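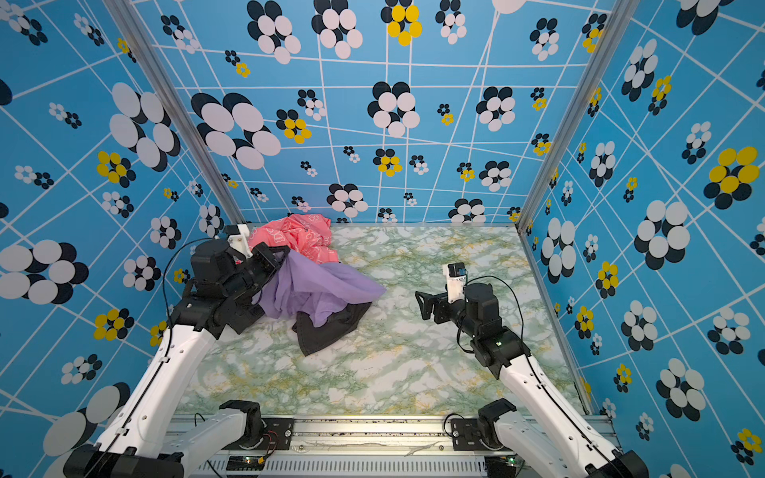
Magazine > Research > Automation

Teaching two arms to sort a heap of cloth

2020-12-15

A heap of cloth is an old problem for robots. A box keeps its shape when you touch it, but a cloth takes a new one each time, and in a heap it is hard to say where one piece ends and the next begins. At the Grullwood laboratory in Kultonau, a small team has worked on this since October with a method they call Zomov.

The idea is simple to tell. A person guides the 2 arms through the task, and the program learns from these recordings. What is new is the treatment of mistakes. In most earlier work of the laboratory, a recording with a missed grasp was thrown away. Zomov keeps it, together with the correction that followed, so the program also learns how to come back from a bad position.

The team used 200 recordings. Of these, 104 contained at least one missed grasp. Trained on all of them, the arms separated the full heap in 62 percent of the trials. With only the clean recordings the result was clearly lower, although the team has not yet repeated this comparison with other fabrics.

Thin cloths remain difficult. The gripper often takes two layers together, and the program does not notice it until the lift. For the next version, named Goh, the researchers want to add a sense of touch at the fingers.

Related
Why soft objects are hard to grasp
A short history of the folding machine
Kultonau opens its workshops to schools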